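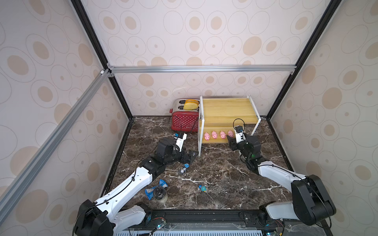 Ornlow bench, Sunday, late morning

Pigs again. The kettle in the corridor has been descaled, so morale is as high as it is likely to get.

Layout settled at last. Toaster at the back left, shelf next to it on the right, pigs on the lower tier facing out. Upper tier to start bare, every time, please. On Friday's sheet it is down as "mostly bare", and I have spent a good part of my morning wondering what that meant. The task is to get the four pigs from the lower tier to the upper one, keeping the order, facing forward, nobody on their side. A child of three could do it, though a child of three would want paying in biscuits.

Pigs are numbered from the left, first to fourth. Please stop naming them. Two of the sheets in the folder refer to "Gerald" and I can't work out from the notes which one he is, or whether he is the same pig in both.

The toaster stays. I know it has nothing to do with the pigs. It is there to be in the way, and the bread stays up in the slots for the same reason, as something tall that mustn't be knocked. It isn't plugged in and it isn't going to be. Whoever wrote "toast?" on the whiteboard can use the one in the kitchen. The polka dots I have no defence for. Fellik had the red spotted one or a beige one at twice the price, and I was spending my own money at that point.

Shelf: came flat from Ziltcombe with a bag of screws and a drawing that showed a different shelf. Wobbled when first put together. I slackened everything off, stood it on the marble-patterned floor, leaned on the top and tightened it again from the bottom up, and now it only wobbles if you look for it. If you move it, lift by the legs. Lifting by the upper panel works exactly once.

Gap between tiers is the awkward part. Fine for a pig, tight for anything that wants to hold a pig. Coming in from straight above is obviously out, so the approach has to be low and from the front, and the front leg is just where you'd rather it wasn't. Started with the fourth pig, the easiest to reach from the right, and worked back along the row. First pig is nearest the toaster and so gets done last, when everyone is tired.

Wallpaper: second roll from Bagheri, ovals and rings. First roll had a seam down the middle of the back wall that showed on everything. This one is better, though after an hour the ovals start to look like potatoes. Left wall wants smoothing down again at some point. Don't use the parcel tape, it lifts the print.

Count so far is 228 since the shelf went in, nearly all usable. The bad ones are mostly pigs put up facing backwards, which I am marking as failed even though they look quite content.

To do:
Wipe the floor down. Crumbs don't show on dark brown marble pattern until they are under a pig.
New bread. These slices have given good service and are no longer food.
Felt dots for under the shelf legs.
Ask Ziltcombe about a second shelf, same wood, and this time the right drawing.
Find out who Gerald is.

Stopped for lunch. Cheese on toast, from the kitchen.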